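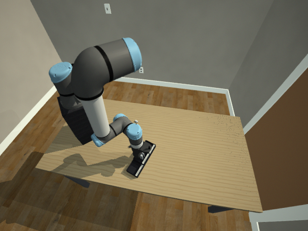

Coste asked on the project page whether the flat wiping tool and the two-finger gripper can be compared at all, given that one never has to close on anything. We think they can, as long as the scores are kept in separate columns, and that is how the tables in this release are set up.

Home | Data | Tools | Scoring | Changes | Contact

# Wiltevero Tabletop Tool Trials

Version of December 17, 2019

Wiltevero is a set of simulated runs for trying out end tools and arm controllers on tabletop jobs. Everything in it is rendered. No real arm was used, and the numbers should not be read as a promise about hardware.

## What is in the set

There are 700 runs. Of these, 237 use the wiping tool and the rest use the two-finger gripper. Each run has a joint log, a tool pose log, the controller settings, and video from a fixed room camera. Gripper runs also have a close view that looks out over the fingers.

The wiping runs start with specks scattered on a wood tabletop. The arm has to press the pad flat and push the specks off without lifting. The score is the share of specks gone when the run stops, along with the highest contact force in the log.

## Controllers

Two controllers are included.

- **Broltel** follows a planned path and corrects position only. It is the faster of the two and does well when the table height is set correctly.
- **Estum** also reads the force at the wrist and gives way when it gets too high. It is slower, and on the wiping runs it keeps the pad in contact more evenly.

Both were run with the same start poses. We changed the table height by small steps between groups of runs to see which one coped better. With the height off by 16 mm, Broltel either pressed too hard or missed the surface, depending on the direction of the error. Estum finished most of those runs, with a lower score.

## Notes on the gripper

The fingers have thin pads on their inner faces. Pad friction is one setting for both fingers and is stored in the run file.
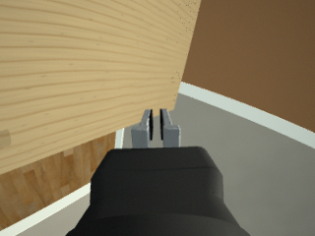 Finger opening is logged as the gap between the pads, in millimeters. Early runs from May logged the motor angle, and those have been converted. The close view is useful for checking finger alignment, but don't use it alone to judge distance to a surface. Use the tool pose log for that.

## Known problems

- In 11 runs the force log starts late. They are marked in the index and left out of the averages.
- Specks that come to rest against the pad are counted as still on the table.
- Shadows differ a little between renderer versions. This matters if you train on the video.

## Related items

- Wiltevero scoring scripts
- Broltel settings file, with comments
- Estum force limits and tuning notes
- Converting old motor angle logs
- Table height test, full results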